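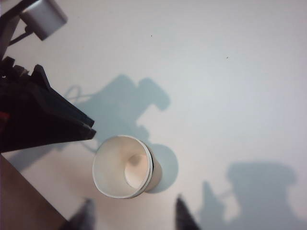
Cotico wrist camera and finger kit, part no. 2098

For two-arm desktop builds at home or in a shared workshop. The kit fits Dabbas arms and includes 2 tapered fingers, a wrist bracket, a cable clip and fasteners. Arm, camera and controller are not included.

Light, thin-walled parts are a good first load. Paper cups cost little and show excess grip force early - the wall creases before the motor stalls. Set the closing limit with an upright cup before trying one on its side.

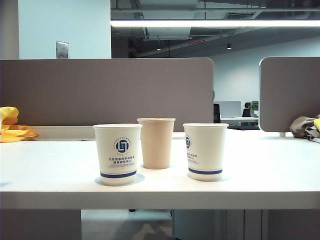 Use printed and plain cups together if the software has to tell objects apart. A white cup on a white desk is a hard case for edge detection and should be included in any test set.

Cable length from bracket to controller is 200 cm. Leave slack at the wrist and run the full range of motion by hand before applying power. Retighten the bracket screws after the first session. 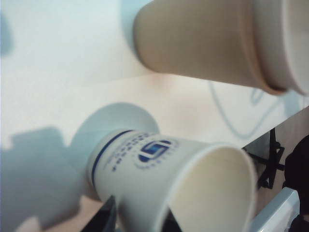 Approach angle matters more than speed for cups lying down. Start low and close slowly.

Ships from Irnatdale in 3 working days. Pickup at the Tendville workshop, Sunday only. Spare fingers are sold in pairs.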